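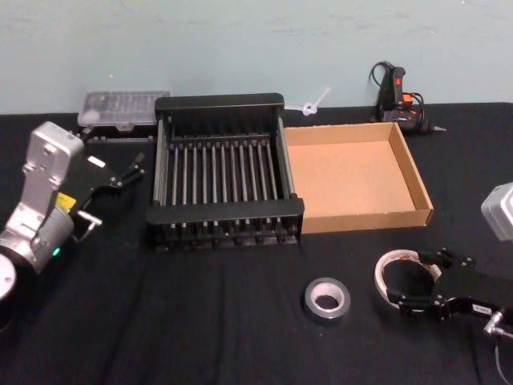
*The Voren 351 with nothing on it, black cloth underneath.*

I've had this little rack for two months now and I'm still fond of it! It's the simplest thing going - black ends, a row of metal bars between them, done. I bought it for plates (five of my side plates fit, dinner plates lean a bit) but it's ended up living in the craft room more than the kitchen.

Tudor Neagu recommended the Trerden one instead, and I did try his, but it slid all over my worktop. The Voren stays put. 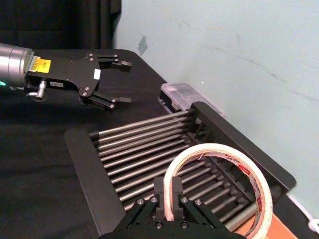
*Big roll of masking tape, stood on its edge on the bars.*

Moans? The gaps are a faff to clean, and small cups just tip over. I'd also have liked it in white. Still, I've ordered a second for my sister, who wants hers for saucepan lids.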